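Nemholm, August

Slept badly, got up before six and made coffee in the small pot. I had promised myself to write down every day of this work, and I have already missed two, so tonight I write more.

The problem of the week is still time. The gripper records its images with one clock and the finger opening with another clock, and the program which joins them, Josten, believes whatever it is told. In the old recordings the difference stayed small, and the policy learned from them without complaint. With clothing it is another matter. A sleeve moves quickly after the fingers close, and if the closing arrives late in the data, the policy learns that cloth rises by itself and that one should close the hand afterward.

I found this by accident yesterday evening. I was stepping through one episode very slowly, because I wanted to see how the hem lifts, and I saw the fabric already tight between the pads while the log still said "open". I went back and checked the next episode, and the next one. It was the same thing in all of them, but not by the same amount, and that is the bad part. A constant delay I could subtract in one line.

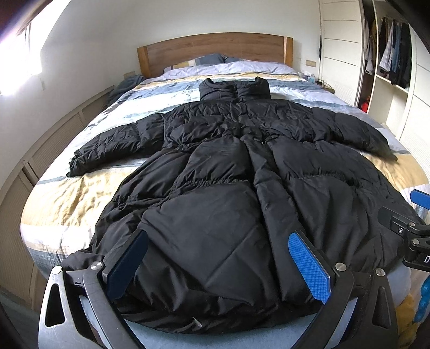 Jytte thinks that the delay grows during a session. She wrote to me at seven in the morning, a long message with many commas, and she proposes that we fit a straight line between the two clocks for every recording and throw away the ones where the line does not fit. I wanted to answer at once that this is too simple. Then I ate breakfast, and afterward I could not say what was wrong with it. So I tried it.

The full set for the coat task has 1182 episodes. After the fit, 291 were refused. This is more than I like. I looked at some of the refused ones by hand and most had an honest reason: a gap in the finger log, or a restart in the middle which Josten had glued together without saying a word. I have now changed this. When there is a gap it must stop and print the name of the episode, in plain words, and it must not repair anything by itself. I wrote a small test for it too. I am always proud of a test for one hour and then I forget that it exists.

Ottilie asked at lunch if we could not simply record again. Of course we could, but with the same clocks we would get the same trouble. She was not convinced. She has seen me spend four days on something and then delete it, so I understand her. We agreed that I have until the end of the month, and after this she decides. She also asked whether I sleep enough. I said yes.

In the afternoon I worked on the second thing, the choice of where to grasp. At the moment Wutik (our planner, I did not choose the name) receives a mask of the garment and looks for a point near the border of it. With a shirt on a plain table this goes well. With a long black quilted coat it goes badly. Every seam between two panels looks to it like a border, and the folds are dark inside and shiny on top, so the mask comes back with holes, and every hole has a border too. Regula says I should ask for the hem directly and leave the mask alone. She is probably right, but the hem is hard to find when the skirt of the coat hangs over the foot of the bed and the camera sits so close.

There is also the lens. It is very wide and bends all straight lines, and until today Wutik computed the distance to the border in the bent image. So a point near the corner was judged by a different measure than a point in the middle! I had read this function perhaps ten times and never noticed. I put the correction before the mask now. It costs a little time for each image, but we are far from the limit there.

I ran it once on a short piece before dinner. The grasp points sit more on the lower border and less on the seams across the chest. I will not say more than this until I have the full run. Last time I wrote "solved" in this book, and three pages later I had to cross it out.

Dinner was potatoes and the rest of the cheese. Seraina telephoned about the apartment and we talked for a long time, mostly about her mother. I washed the pot and started the long run at ten. 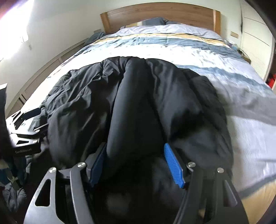

Jeon, August

Came by the early train and slept against the window. The run finished in the night without an error, and I read the numbers on my knees between two tunnels.

I had kept 50 episodes apart from everything, to compare the new alignment with the old one. On these the closing of the fingers now falls where I would put it with my own eye, except in 2 of them. In both of these the hand touches the cloth, opens slightly and closes again, and the fit takes the second closing for the first. Zanele knew at once what it was. She had the same trouble with towels, and she told me to match the whole curve of the opening, and to forget the single moment. She drew it for me on the back of a receipt — two hills, one a little to the left of the other — and I have stuck the receipt in here.

We spent the rest of the morning with her code, which is much cleaner than mine. She names things by what they are. I have a variable called "t2_new_real" and I did not want her to see it, but she scrolled past it and laughed, so she did see it.

One question stays open between us. I would like the policy to know when the cloth is held by one layer and when by several, because with a padded coat the fingers stop much earlier in both cases than they do with a shirt. Zanele thinks the opening alone cannot tell us and that we must take it from the image of the pads. I think the first moments after closing may have enough in them. We will each try our own way on the same files and compare next week.

Wrote to Jytte that her straight line was good. Wrote to Ottilie that I need the whole month. The room here has a very loud refrigerator, and I have pulled out the plug until morning and put the milk on the windowsill.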